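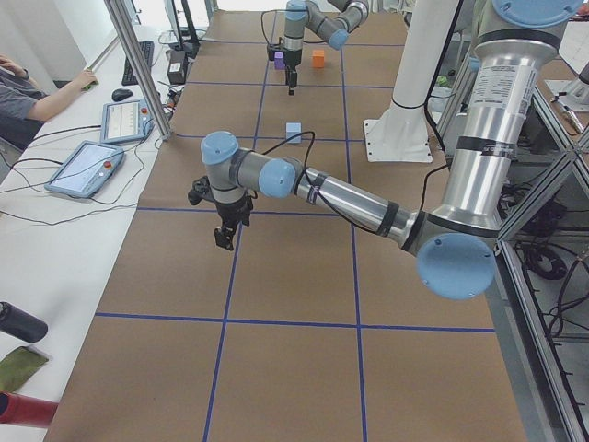

Table with brown paper and blue tape grid

Heating oil contract for next winter, fixed or floating?

iwona_w
Draltano sent their April offer. Fixed price if I sign for 2000 liters, or floating with a cap that costs extra. Last year I floated and paid more in January than I wanted to. Anyone signed yet?

lenawieczorek
Signed fixed with Sullari. Three deliveries, price locked until March. I don't expect diesel to get cheaper, and heating oil follows it.

rbaran
I wouldn't. Those fixed offers already have the supplier's margin on top. I floated the last 8 winters and came out ahead in most of them.

lenawieczorek
Most, but how bad were the others?

rbaran
Two were bad. One was almost double what I'd budgeted. Still fine over the whole stretch.

iwona_w
I can't take a double bill in one winter, so that matters to me.

celina.u
Read the part about minimum volume. Draltano charged me for oil I didn't take after a mild winter — it's in the small print on the second page. Ask them to lower it before you sign.

iwona_w
Found it, you're right. I'll call them in the morning and ask for 3 smaller drops.

rbaran
Get the cap price in writing too.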